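Brurnine to pack 2,000 food parcels in Nilldale this September

25 August 2011

Brurnine, the Nilldale food parcel service, will open its second packing room on the Wemex trading estate in September. The room will be used to make up 2,000 parcels for older people living alone in the town and the villages nearby.

The service packed 702 parcels last autumn from a single room behind the Fikre bakery in Mill Lane. That room will stay open for collections, but all packing will move to Wemex, where there is level access for trolleys and space for 40 people to work at one time.

Each parcel will hold tea, soup, tinned fruit, oatcakes and a box of biscuits. A smaller parcel without tins will be offered to anyone who finds the full one too heavy – it can be asked for on the usual form.

Packing will be done at long tables, with heavy items at one end and boxed goods at the other. Tins go in first and lie flat. Biscuits and oatcakes go in last, on top of the soup packets, after a number of people told us last year that theirs had arrived in crumbs. We have also changed to a deeper parcel box so that long, narrow packs can lie flat along one side. Last year they had to be stood on end and the lids would not close. 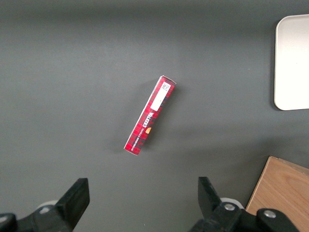

Donations of boxed biscuits are welcome in any make, provided the box is sealed and has at least three months left before its date. Slim boxes fit best. Large round tins are hard to place and will be put aside for the Christmas raffle. We cannot take home baking or anything that needs to be kept in a fridge.

Goods can be left at the Fikre bakery during shop hours, or brought to the Wemex door on weekday mornings once the new room is open. Brurnine still needs 200 boxes of biscuits to complete the first delivery round – shortbread went quickest last year and is the item we are most short of.

Request forms are available from Nilldale library and both surgeries. People who had a parcel last autumn will need to fill in a new form, as addresses are not carried over from year to year.

ENDS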